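Jetov 250 Documentary Screening Kit

The Jetov 250 is a portable playback and projection package for documentary screenings in libraries, classrooms and small halls. It is sold as a complete kit or as a player only. The kit price is $697.
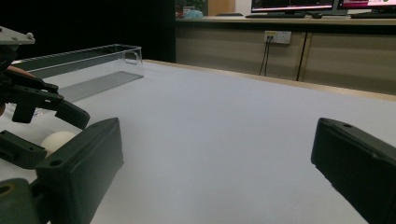

The player stores up to 250 hours of video on an internal drive and reads subtitle files from a separate folder. It has no fan and can run in the same room as the audience. Set it on a level surface - a smooth white tabletop with a light wood border strip is fine - and leave the rear vents clear. Titles play in list order unless the operator sets a hold between them.

Included: player, projector, 2 speakers, remote, power leads, hard case. Screen not included. Films are not supplied, and public performance rights must be cleared by the buyer.

The audio output can be delayed in 5 steps to correct lip sync in interviews. The setting is saved per title.
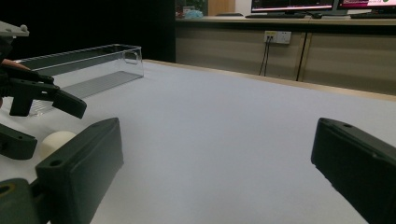
Speaker brackets are sold separately under the Elthorpe name. Each bracket is fixed through screw holes in its base, and the screws should be tightened by hand first. Small screw holes near the top edge, like those in the dark green plastic pads, are not suitable for the Elthorpe base plate - use the Tsoukalas adapter.

Warranty: 2 years, parts and labor. Orders and loan units: Ildikó Fekete, Stukovance office.

Page revised 5/11/18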